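4.2 Session length and side activities

We logged play in Pluka, an open-world driving game, for 84 adults over one month. Each player could follow the main story or ignore it. Most did both — 41 of them left the story for good before the second city opened. Takács and Halim saw the same pattern in an earlier build, where fishing and street races took up more time than missions.

Players who switched between the 2 lead characters stayed longer per session than those who kept to one. Money earned in the game had little effect on this. Bråten suggests that a change of home district works as a natural break, and our exit survey supports that reading.

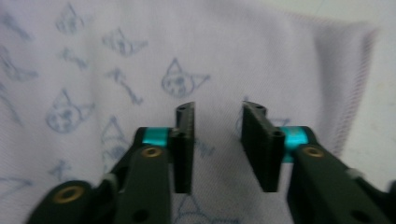

Figure 3. Cat-print fabric and gripper fingers.

Did players who left the story stop playing sooner? They kept playing as long as the others, but spent their time on races and exploring. We return to their map use in Section 4.3.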